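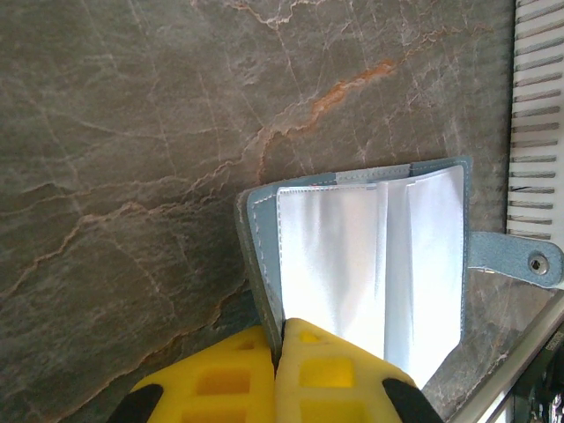
冬ダイヤになると、クラーンロウ線の最終便は早くなりますか。

最終便の時刻は変わりません。十二月から変わるのは昼間の間隔で、午前10時から午後3時までが60分ごとになります。

カテゴリー:会議録/地域バス/運行連絡会

アリヴコム地域バス 運行連絡会 十一月定例会 議事録

場所:アリヴコム車庫二階 会議室
開会:午後6時30分
閉会:午後8時45分
出席:プラカシュ・マーシー(議長)、グリゴレ・サンドゥ(運行)、オラティレ・グメデ(利用者窓口)、ハミドレザ・ヌーリ(会計)、オミド・ホスラヴィ(書記)
傍聴:二名

1.前回議事録の確認

十月定例会の議事録について、サンドゥから訂正の申し出があった。第四項で「橋の手前の停留所」とあるのは「橋を渡った先の停留所」が正しい。訂正のうえ承認した。

前回からの持ち越しは次のとおり。
・三号車の後部扉の異音:修理済み。報告は第3項。
・学校前の停留所の時刻表の差し替え:完了。
・教会前の縁石の件:地区の道路担当から回答なし。マーシーが再度問い合わせる。

2.十月の利用状況

グメデが資料を配布して報告した。

十月の利用者数は全線で3261人。うちクラーンロウ線が1208人で、残りは市場線と循環線である。午後7時以降の便に限ると372人だった。夜の便の利用は駅前からの乗車が大半で、途中の停留所で乗る人は少ない。

市場線は市の立つ日の午前に集中しており、座れないという声が二件届いている。一件は杖を使っている利用者からで、優先席に荷物が置かれていて声をかけにくかったという内容。運転士から車内で案内してもらえないかとの希望が添えられていた。サンドゥは、発車前に一言案内することは可能だが、混んだ車内で運転席から個別に注意するのは難しいと述べた。当面は市場前の停留所を出る前に案内放送を流す。文言はグメデが作り、サンドゥが確認する。

ヌーリから、夜の便の人数には定期券の利用者が含まれるかとの質問があった。グメデの回答は、乗車時に読み取り機にかざした分は含むが、機械の不調で運転士が目視で通した分は含まないというもの。目視分は運転士の日報に書かれている。十一月分からは日報の数字を別の欄に載せることとした。

3.車両と整備

サンドゥが報告した。

三号車の後部扉は、チョウドリー整備に入れて部品を交換した。作業は二日で終わり、その間は予備車で運行した。予備車は車いす用の傾斜板が手動のため、乗降に時間がかかった便がある。遅れが最も大きかったのは午後のクラーンロウ行きで、終点で9分遅れた。接続する列車には間に合わなかった利用者が一名おり、窓口でグメデが応対している。

一号車の暖房は、運転席側は温まるが後方が弱い。チョウドリー整備の見立てでは循環ポンプの劣化で、部品の取り寄せに二週間ほどかかるとのこと。取り寄せを発注してよいかサンドゥが諮り、全員異議なし。部品が届くまで一号車はなるべく循環線に回し、乗車時間の長いクラーンロウ線には二号車と三号車を充てる。

冬用タイヤへの交換は十一月の末までに全車終える。交換の順番は三号車、二号車、一号車。予備車は昨冬のタイヤをそのまま使えるかどうかをチョウドリー整備に見てもらう。

マーシーから、予備車の傾斜板について利用者に前もって知らせる方法はないかとの問いがあった。サンドゥは、予備車を使う日が前日に分かっていれば停留所に掲示できるが、朝になって急に入れ替える場合は間に合わないと答えた。電話で問い合わせてきた人には窓口で伝えることとし、車庫は入れ替えを決めた時点で窓口に電話を入れる。

4.冬ダイヤ

サンドゥの案をもとに協議した。

(1)クラーンロウ線
昼間の間隔を60分とする。朝と夕方は現行のまま。最終便も現行どおり。
現行の昼間は間隔が便によって違い、覚えにくいという意見が春から続いていた。案では、駅前を毎時15分に出る形にそろえる。
グメデは、診療所の午前の受付に合わせて乗っている利用者がいることを指摘した。毎時15分発では、受付開始の時刻に少し遅れる。サンドゥは、朝の最後の便を5分早めれば間に合うと答え、運転士の休憩時間にも影響がないことをその場で勤務表で確かめた。この修正を加えて了承した。

(2)市場線
変更なし。ただし市の休業期間は昼の一往復を運休する。休業の日程は市場の事務所から連絡が来てから掲示する。

(3)循環線
丘の上の住宅地を回る区間について、凍結時は下の道を通る迂回経路に切り替える。切り替えの判断は始発前に車庫で行う。昨冬は判断の基準が人によって違い、同じ朝に一便目が丘を上がり、二便目が下を通ったことがあった。今冬は、始発の運転士が坂の下で路面を確認して車庫に連絡し、その日の午前中は同じ経路で通す。昼に改めて判断する。
迂回中に使えない停留所は三か所。それぞれに迂回時の代わりの停留所までの地図を掲示する。地図は昨冬のものに誤りがあったので、ホスラヴィが描き直す。誤りは、階段の位置が通りの反対側になっていた点である。

実施は十二月の最初の運行日からとする。

5.乗車券システム

ヌーリが報告した。

読み取り機の契約先であるスタデックから、更新の案内が届いている。現在の契約は三月で切れる。更新する場合は、機器をそのまま使う案と、新しい機器に入れ替える案の二つから選ぶ。
現行機器の場合、月々の費用は変わらないが、故障時の交換品が中古になる。入れ替えの場合は初年度の負担が増える。見積書は届いたばかりで、保守の範囲について書き方のはっきりしない箇所がある。ヌーリが質問をまとめてスタデックに送り、次回に回答を示す。

サンドゥは、運転士の側から見た問題として、寒い朝に読み取り機の立ち上がりが遅いことを挙げた。始発の乗客が乗り終わるまで画面が出ないことがあり、目視で通した件数の多くはここから来ている。車庫を出る前に電源を入れておけば済むのではないかとマーシーが尋ねたが、エンジンをかける前に電源を入れると途中で一度落ちるという。この点も質問に加える。

現金の扱いについて、グメデから報告。釣り銭の五十が足りなくなる便が月に何度かある。ヌーリが両替の回数を週一回から二回に増やす。

6.停留所の名称

クラーンロウ線の「製粉所前」について、製粉所の建物が別の用途になって久しく、初めて来た人が降りる場所を間違えるという意見が出ている。改称の案として「クラーンロウ下橋」が示された。

マーシーは、地元では今も製粉所と呼んでおり、変えるとかえって分かりにくくなる人がいると述べた。グメデは、問い合わせの電話で場所を説明するときは橋を目印にしており、橋の名が入るほうが話が早いとの意見。サンドゥからは、車内放送と時刻表と読み取り機の登録を同時に変える必要があり、冬ダイヤには間に合わないとの指摘があった。

今回は決めず、春の改正に合わせて再度協議する。それまでに停留所に意見用紙を置く。用紙の回収はグメデ。

7.利用者からの意見

窓口に届いたもののうち、上記以外を読み上げた。

・駅前の待合所の照明が朝のうち消えている。
 日の出の時刻に合わせた設定が夏のままだった。サンドゥが直す。

・運転士が終点で車内に残った傘を届けてくれた。お礼を伝えてほしい。
 本人に伝達済み。

・犬を連れて乗れるか、停留所に書いてほしい。
 引き綱をつけていれば可。混雑時は運転士の判断による。時刻表の下の余白に一行加える。

・クラーンロウの終点で、折り返しの待ち時間に車内で待たせてほしい。
 雨天と気温の低い日はすでに認めている。それ以外の日は、運転士が休憩に入る間は車内を無人にできないため、外で待ってもらう。グメデが返信する。

・循環線を逆回りでも走らせてほしい。
 車両と運転士の数からみて現状では難しい。返信には、市場線との乗り継ぎで早く着ける区間があることを書き添える。

8.会計

ヌーリから十月分の収支の報告があった。燃料費は前月とほぼ同じ。整備費は三号車の扉の分だけ増えている。運賃収入は例年の十月並みで、特に議論はなかった。

学校の遠足に予備車を貸した分の入金がまだない。請求書の宛先が旧い事務室になっていたことが分かり、送り直した。

会計報告は承認された。

9.その他

・運転士の募集について。一名から応募があり、面談を済ませた。大型の免許は取得済みで、路線の添乗を三日間行ったうえで決める。添乗はサンドゥの担当便とする。

・車庫の前の排水溝に落ち葉が詰まり、雨のたびに洗車場まで水が来る。月内に溝の蓋を上げて掃除する。長靴と熊手は整備棚の下にある。

・傍聴者から発言の希望があり、議長が認めた。クラーンロウの終点に自転車を置ける場所がほしいとの要望。終点の敷地は地区のもので、連絡会だけでは決められない。マーシーが縁石の件と併せて道路担当に尋ねる。

・もう一人の傍聴者からは、議事録の掲示が遅いとの指摘があった。九月分は掲示まで一か月近くかかっていた。今後は出席者の確認を一週間で締め切り、返事がなくても掲示する。

10.担当のまとめ

マーシー:道路担当への問い合わせ(縁石、自転車置き場)
サンドゥ:ポンプの発注、冬用タイヤ、待合所の照明、運転士の添乗
グメデ:案内放送の文言、意見用紙、利用者への返信
ヌーリ:スタデックへの質問、両替、貸し出し分の入金確認
ホスラヴィ:迂回時の地図、冬ダイヤの掲示用原稿、犬の同乗についての一行

次回は十二月、同じ会議室で午後6時30分から。一号車の暖房、スタデックの回答、冬ダイヤ開始後の状況を議題とする。サンドゥは最終便の乗務のため、途中で退席する予定。

記録:ホスラヴィ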